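# Please let the software say "I don't know"

In February I spent most of two weeks looking for a fault that was not a fault. Our picking software, which we call Flerkora inside the team, had begun to report almost perfect results on small parts. It had 92 percent of attempts marked as success. My colleague Jouko Rautiainen was happy, and I was happy too, until I compared the success marks with what had ended up in the trays. The two did not agree, and the difference was not small.

The reason was simple when we found it. Our planner asked the perception module one question: where is the part? The perception module was written so that it must always answer. If it saw a dark shape on a light surface, it gave a position. If it saw a shadow on a light surface, it also gave a position, and it gave it in the same format, with the same number of decimals. The planner then made a path to this place, the fingers closed, and a second check, which looked at the same kind of evidence as the first one, confirmed that all was well.

I want to argue here that this is a problem of interface design more than a problem of vision. Many people in my field will say that we need a better model. Perhaps we do. But a better model behind the same interface will still be forced to answer when it should be silent.

Consider what we ask of such a module on an ordinary table. A black ring on a white surface sounds like the easiest object in the world. The contrast is high and the outline is closed. But the fingers are also black, and they come into the view from below. The gripper throws its own gray shadow on the same white surface where the part lies. Seen at an angle, the ring becomes an oval, and the software must decide if it is a round thing seen from the side or an oval thing seen from above. And if a tinted clear organizer stands near, with its drawer pulled out, there are straight lines and rectangles which overlap each other through the plastic, and every one of them is a candidate edge.

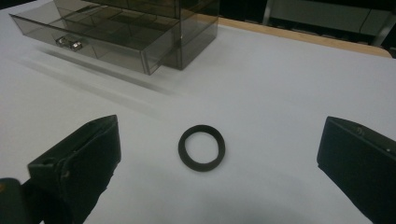

A person solves all of this without effort, and I think this is why we give the software too little room. We write a function which returns a pose, because to us the pose is obvious. Somebody then writes a planner which accepts a pose. After this there is no place in the program where doubt can be stored, even if the lower layer has plenty of it.

In our older project, Grurska, we tried to repair this with a confidence number. Every detection came with a value between zero and one, and the planner ignored everything under a threshold. I defended this solution for a long time, and I now think I was wrong. One number mixes together things that need different actions. "I see a ring but I am not sure of its angle" should lead to a grasp that does not depend on the angle. "I see something dark and it may be a shadow" should lead to a second look from another position. "I see two edges through clear plastic and I cannot say which is in front" should maybe lead to no movement at all. If all three arrive as 0.6, the planner can only go or not go.

What we have now is more modest and, I believe, more useful. The perception module returns one of 4 kinds of answer: found, found with a named uncertainty, not found, and cannot tell. The planner must handle each of them, and the program will not compile if one is missing. Jouko wrote this part in one afternoon. It took us much longer to change the planner, since we discovered how many places had quietly assumed that an answer always comes. I counted 56 such places, and in most of them the fix was only a few lines.

There are objections, and I take them seriously. The first is speed. A robot that looks twice is slower than a robot that looks once, and our partners at Koskela measure cycle time very strictly. My reply is that a wrong grasp costs more time than a second look, at least with small parts. I admit that with large boxes on a clean conveyor it may be different.

The second objection is that developers will misuse "cannot tell". If it is allowed to give up, the module will give up too often, and the hard cases will never be improved. This has happened to us a little. We log every such answer together with the camera view, and one of us reads the log each morning. It is boring work – I do not try to hide this – but it has shown me more about our vision code than any benchmark did.

The third objection came from a reviewer at Sundum, who wrote that operators do not want to see a machine hesitate. It may be true. The operators I have talked with were more annoyed by a machine that closes on air and then reports success.

Our honest success rate is lower than the one from February. I have put the new number in the monthly report without any comment, and so far I have received one question about it, which was if the camera was broken.

May 1, 2020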